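Murex 17 Presenter Prompter

Home > Studio equipment > Prompters > On-camera

Supplied by Plusora
Page updated Aug 22, 2019

The Murex 17 is an on-camera prompter for news desks, weather segments and studio interviews. It puts the script in front of the lens so the presenter can read and look at the viewer at the same time. It suits regional stations and college studios that already have a proper pedestal or heavy tripod and want a prompter that stays on it between bulletins.

The screen measures 17 inches across the diagonal. Text at the standard size can be read comfortably from the usual distance between a news desk and the first camera. Presenters who stand at a weather wall are often further back, and for them we suggest going up one text size and shortening the lines. Both settings are on the front panel and can be changed while the script is running.

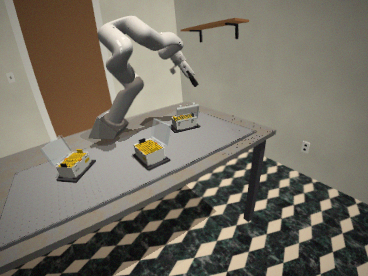

Jointed white arm above a perforated table top.

Hand control

The supplied hand control has a thumbwheel for speed and a button to jump to the next story. It fits in the palm and makes very little noise, so it can be used by a weather presenter on an open microphone. Turning the wheel back past the centre stop runs the script in reverse. Some presenters like this and some find it gets in the way - it can be switched off in the menu.

A foot pedal is available separately. It plugs into the same socket as the hand control, so only one of them can be used at a time unless you add the splitter lead.

Scripts

The prompter software runs on an ordinary Windows laptop (not supplied). It opens plain text and Word files, and it can take a running order from most newsroom systems as a text export. Late changes made on the laptop appear on the screen as soon as the line is saved. The reader's place is kept when a story is added or dropped further down, so the presenter will not see the text jump.

Story titles and camera directions can be shown in a second colour or hidden. Each presenter can save a profile with their own text size, margins and starting speed. This helps on breakfast programmes where the desk, the weather and the traffic are read by different people one after another on the same camera.

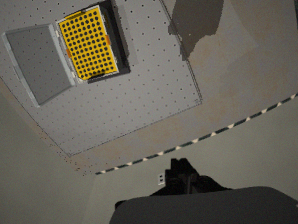 Yellow pipette tip rack on a drilled plate.

Fitting

The prompter mounts on a Jansen sliding plate, which is included. The plate goes between the camera and the tripod head and has a long slot so that the weight can be balanced. Please check what your head is rated for before ordering. Lightweight heads sold for small camcorders will not hold the camera and prompter together, and will tip forward when the tilt lock is released.

Fit the plate first, then the camera, then the hood and glass. The glass is held by two spring clips and lifts out for cleaning. Use a dry lens cloth on the coated side, which is marked with a small dot in the corner. Household glass spray will take the coating off and this is not covered by the warranty.

The hood is black cloth with a drawstring. It closes around lenses of most sizes, including box lenses with a removable matte box. Very wide lenses may pick up the edge of the hood at their widest setting.
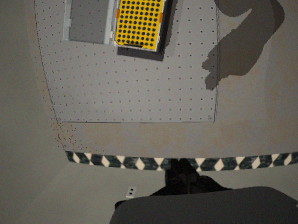 Cables should be tied to the pan bar with enough slack for a full tilt. The video lead and the power lead leave the unit on the same side, and a short loop of each can be held with the strap under the screen. If the camera is moved between sets during the programme, ask for the longer video lead when you order. It costs the same.

What is in the box

Prompter screen and bracket
Coated glass and cloth hood
Jansen sliding plate
Hand control with lead
Power supply and video lead
Software download card
Printed setup guide

Price and hire

Hire is £320 a week including delivery to mainland addresses. If you decide to buy within a month of the hire ending, the first week's charge comes off the price. Purchase prices depend on the leads and pedal chosen, so please ask for a quote.

The warranty is two years, parts and labour, return to our Skirnau workshop. Loan units are normally available while a repair is done, but they are short in December and should be booked ahead.

Related items: foot pedal, splitter lead, spare glass, spare hood, carry case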